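Notes from the Lusska open day

6 min read

I took a Thursday off in October and drove to Eltthorpe for the open day at Lusska. They do manipulation work, mostly arms on tables, and they open the building once a year. I went because they had put dish handling on the program, and I have been fighting a similar problem at work with parts trays. These are my notes, cleaned up a little.

Parking is behind the building. The sign out front still says Gokow, which was the previous tenant, and I drove past it twice. Registration was a clipboard. They had capped the day at 200 visitors and split us into groups of 12, although mine had 11 because one person went home after the safety talk. The safety talk was fine. Stay behind the tape, don't lean on the tables, don't touch anything with a red tag.

The first hour was a tour of the shop. They print their own finger blanks and mill the mounting plates in house. I asked about turnaround on a finger change and was told same day if the mill is free. At my job that is a purchase order and three weeks. There was a bin of rejected fingertips by the door, most of them with the pads torn at the leading corner. Ours tear in the same place. Their fix is a chamfer on the backing and a slightly shorter pad, and I have already sent that sketch to our machinist.

Then the dish station. The task is simple to state: take a plate that is lying flat on a table and stand it in a rack. Anyone who has tried it with a two-finger gripper knows where the trouble is. A plate lying flat gives a parallel gripper very little to hold. The rim is low, the underside is close to the table, and the surface is smooth and curved. If you come straight down over the middle, there is nothing between the fingers. You have to get to the rim, and then you have a thin, shallow edge at one side of an object whose weight is all on the other side. It wants to rotate in the grip as soon as it leaves the table.

The engineer running the station went through the options they had considered. A suction cup would make the lift easy, but they want one tool for everything on the table, and the cup is poor at the insertion end. Dragging the plate to the table edge so that the rim overhangs is reliable but slow, and it needs a free edge. Pressing on one side to tip the other side up works on some plates and not on others, depending on the foot. What they use most is a rim grasp with one finger inside the well and one outside, followed by a slow lift with the wrist turning as the plate comes up. She said the turn was the part that took longest to get right.

Glazed dishes are also bad for cameras. The overhead lights put a bright spot on the plate, and a depth sensor will often return a hole or a bump there. Their answer was to trust the rim and ignore the interior, fitting a circle to the outline and taking the height from the tabletop. We did the same thing with our trays two years ago and got the same improvement. I would like to know how they handle oval dishes. I asked, and the answer was "later."

The rack is the other half. Slots between pegs sound forgiving until you add up the errors: where the plate is in the grip, where the rack is on the table, how far the plate has sagged since the lift. If the plate arrives a few degrees off, it lands on top of a peg. They stop on a force threshold, back off, and try again with a small sideways shift. I would have gone with a chamfered fixture, but their point is that the rack should be an ordinary one from a store, and I take the point.

They log every attempt. The number on the whiteboard was 1,637 since the current gripper went on. I asked for the success rate and got a long reply that separated grasp, transfer and insertion, with no single figure at the end. I prefer that to a single figure, to be fair. Most of the insertion failures were logged as peg contact, and most of the grasp failures as slip during the wrist turn.

A few other things I wrote down:

Cycle time was not a priority and it showed. The approach moves are slow. Nothing wrong with that in a lab, but people in my group were comparing it with their own kitchens.

The arm runs from a base at the edge of the table, so the reach is long at the near corners. I would want to see how the stiffness holds up out there under a heavier dish. Their plan is to keep the working area small for now.

They had a second demo in the back called Muriithi, a software tool for replaying logged attempts side by side. You pick two runs and it lines them up on the moment of first contact. It was the thing I most wanted to take home. It is internal only, and the license question got a shrug. The color scheme is awful.

Coffee was in the hallway at 3:00 and ran out at 3:10. I spent that time talking to a man from a bakery supply company who wanted to know if any of this could handle sheet pans. I said a sheet pan has a proper lip and is an easier part than a plate, but that flour on the pads would be its own problem.

For my own work, the list is short. Try the shorter pad. Stop using the interior of the tray for the pose estimate on the shiny ones. Log the phases separately instead of pass or fail. I also want to test the back-off-and-shift move on our insertion step, where at present we simply raise an error and wait for an operator. If it saves even a few stops per shift, it is worth the afternoon.

One photo from the dish station, with the fingers down on the plate and the rack still empty. 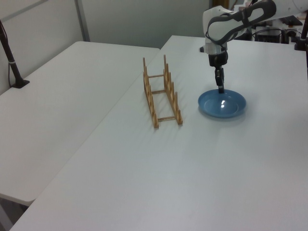

Kimutai Were: On the slip during the wrist turn, did they say what the pads were made of? We had the same failure with bowls and a softer pad made it worse, because the rim sank in and then rolled. Going harder and slowing down the first part of the turn fixed most of it for us. I would try that before changing the pad length.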